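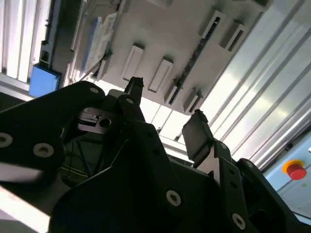

Review: Skudus wrist camera kit and its training recipe, after one month of use

I bought the Skudus kit in June for our small lab at Stotlow, where we teach one arm to pick and insert parts from demonstrations. The kit is a small wrist camera, a cable, and a software package with the method from their technical report. The report says that a policy can learn from the wrist view alone, without a fixed camera over the table. I wanted to know if this is true for us also.

Installation took one afternoon. The mount holds well and I did not need to tighten it again. The cable is too short by the width of a hand, and the manual does not say which side it should exit. My colleague Zoila Puma made a longer one.

The method is simple to explain. During training the software hides random parts of each wrist image, and the network must predict the motion of the gripper between two moments in addition to the next action. The authors say this teaches the network to use its own fingers as a reference. We recorded 313 demonstrations of one insertion task, which gave 1,917 short segments after the automatic cutting. Training ran overnight on one computer.

The result was better than I expected for the last part of the motion. When the part is already near the slot, the wrist policy corrects small errors more smoothly than our old policy with the fixed Trondis camera. In the first part of the motion it is weaker. If the arm starts turned away from the table, the camera looks at the cell and not at the work, and the policy sometimes waits or goes to the wrong side. The report has only one paragraph on this and I think it deserves more.

I also tried it without the motion prediction. The approach became less steady, so for me this is the useful idea in the report. Hiding parts of the image made a smaller difference, and I would not pay for it alone.

Some complaints. The software writes its settings in 2 different files and they can disagree. Changing the exposure needs a restart. Support answered my first question in 5 days, politely, but with a link to the page I had already read.

Compared with the Raptis kit, which we borrowed before, the Skudus image is less sharp but the delay is shorter, and for insertion I prefer the shorter delay. I give it four stars. If your robot must first search for the part, keep a second camera.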